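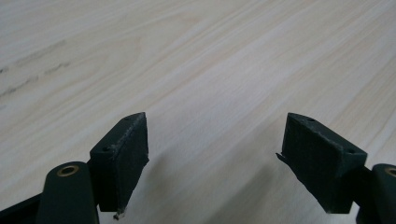

Questions People Ask Me About the Table Rentals

I get the same handful of emails over and over, so I finally sat down one evening and typed up my answers. If yours isn't covered, write to me anyway. I usually reply after supper.

Who are you, exactly?

I'm Heidrun Leitner and I run Ploniron, a small shop that rents out dining tables and benches for weddings, long birthday lunches, family reunions and the odd office party. Mhairi Cruickshank does the deliveries and knows every narrow gate in the county by now. The two of us are the whole company, except in June, when my cousin comes and helps carry (bless him!).

How many tables do you have?

We have 40 of the long ones and 17 of the small square ones. The long ones seat eight if you want elbow room and ten if everybody likes each other. The square ones are good for cake, gifts, a guest book, or the kids.

Do you rent chairs too?

Benches yes, chairs no. I tried chairs for one summer and spent most of it looking for missing rubber feet. Sereo, over by the feed store, has nice folding chairs and they'll deliver the same morning we do if you ask them.

How far do you deliver?

Anywhere within 20 miles of Rirmont is included in the price. Farther than that, tell me where you are and I'll give you a number. We once took a full load to a lake house up a dirt road and Mhairi still brings it up, so please be truthful about the road.

Can I pick them up myself?

Sure, if you have a truck or a trailer with a flat bed. The long tables don't fold. People show up with a hatchback and a lot of hope every single year. Bring blankets and straps, and a second person.

Do I need a tablecloth?

Up to you! I like a bare table with a runner down the middle and some low flowers, but plenty of people want linen to the floor and that looks lovely too. We don't rent cloths. If you're buying your own, email me first and I'll send you the measurements for the tables you've booked.

What about candles?

Fine in a jar or on a plate. Please don't stand tapers straight on the tabletop, even for the photos. Wax comes off but it takes me forever, and colored wax leaves a shadow.

Somebody spilled red wine. Am I in trouble?

No. Blot it, wipe it with a damp cloth, leave it alone after that. No bleach, no scouring pads, none of that orange spray. Spills are part of the deal and I don't charge for them. I do charge for burns and for carved initials - and yes, that has happened, and no, the marriage did not make it discounted.

Can the tables stay out overnight?

Under a tent with sides, yes. Out in the open, no, even if the forecast is perfect. If you've got a barn or a garage, that works well too. Stack them top to top with a blanket between.

When should I book?

For May through September, I'd say by December. The rest of the year a couple of weeks is plenty. I hold a date for free until somebody else asks for it, and then I'll call you and you get until noon the next day to decide.

What if I have to cancel?

Tell me as early as you can. More than a month out, you get everything back. After that I keep half, but I'll put it toward a new date if you find one within the year.

Will you set everything up?

We carry the tables in and put them where you point. Moving them again after that is on you, so it helps to have a sketch ready. Back of an envelope is fine. Kaj Mikkelsen, who books a big lunch with us every fall, chalks the corners on the grass before we get there, and we're in and out before the coffee's done.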